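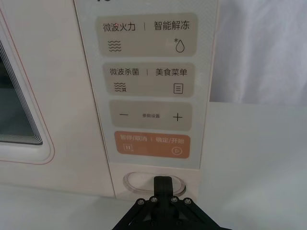

*Wrist cam, gripper at the oval button under the panel.*

**Wednesday, microwave task**

Tahira drove, I logged. Babar joined after lunch.

- Demo set is now 496 episodes. Wajid wants more before we retrain.
- Approach to the oval button: come in from below with the finger closed. Keep the speed low for the last 2 cm – Tariq's setting was too fast.
- Panel labels are in Chinese. For the task prompts we use "start" for the right half of the orange button and "cancel" for the left half. Yasir, please fix the old prompts, they have these swapped.
- Offset in the config was still the one from the Gekside bench. Changed it, reran calibration 3 times, saved the last.

To do: copy logs to the club drive, ask Wajid about the Riltemeck entry form.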